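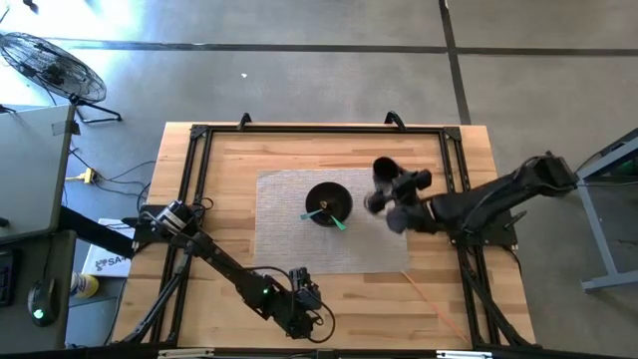
Figure 1. Two arms at the work table, with a bowl on a woven placemat between them.

Unit 9: Can a machine do the chores yet?
Course handout, Introduction to Service Automation
Gernbridge evening program, version of 24 Aug 2020

1. What we mean by a chore

In this unit a chore is a small job which a person does without planning it. Clearing a bowl from a table is a chore. Putting 2,000 equal caps on 2,000 equal bottles is not, even if it is boring, and machines have done that kind of work for a long time. The difference is in how much changes from one time to the next. On a bottling line the cap arrives always in the same place. At home the bowl stands where somebody left it, and the spoon in it points wherever it likes.

Please read the Markano case before the class. It is short, but the table on its second page is needed for exercise 2.

2. Why a bowl is difficult

A bowl has a thin rim and a curved wall. A gripper with two fingers can take it by the rim, but then the weight hangs on one side and the bowl may turn. A hand with many fingers can hold it from below, but first it must get under it. If there are utensils inside, the center of weight moves, and the part that sticks out over the rim can touch the arm.

A soft surface under the bowl adds one more problem. A placemat can slide or fold when a finger pushes on it -- a person corrects this with the other hand and does not even notice.

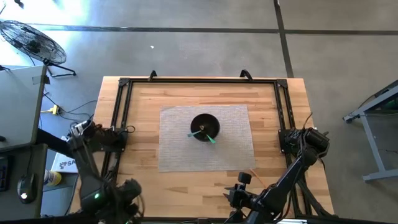
Figure 2. Bowl with flat teal-green pieces inside. One of them passes over the rim.

Look at the piece that passes over the rim and decide from which side you would approach. Write your answer before you discuss it with your neighbor.

3. How to read a success number

In the Flelia exercise (April, first group) the students recorded 261 attempts at clearing one place setting, and 141 were marked as success. Before you compare such a number with another one, ask these questions:

Was the object put back by a person after each failure?
Was the starting position always the same?
Does "success" mean that the bowl arrived, or that it arrived with everything still in it?

The Flelia sheet answers only the first question. It is yes. 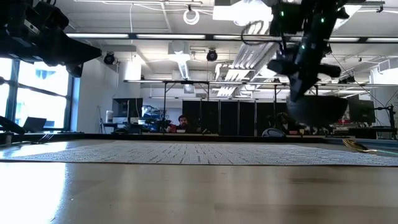
The room matters also. Daylight from a window changes during the day, and a shiny table gives back a strong reflection which a camera can take for an edge. On a shop floor one can close the cell and fix the lamps. In a kitchen one can not ask the family to keep the curtains shut, so the method must accept the light as it is.

4. Home and shop floor compared

The Jitaru notes describe a packing station where a worker still does the last step by hand, namely straightening the soft insert in the box. My own opinion is that work of this type will be automated earlier than the kitchen table. The insert is soft, but it is always the same insert.

5. For the next class

Choose one chore from your home and write down every contact between hand and object, in order. One page is enough. Bring it on paper.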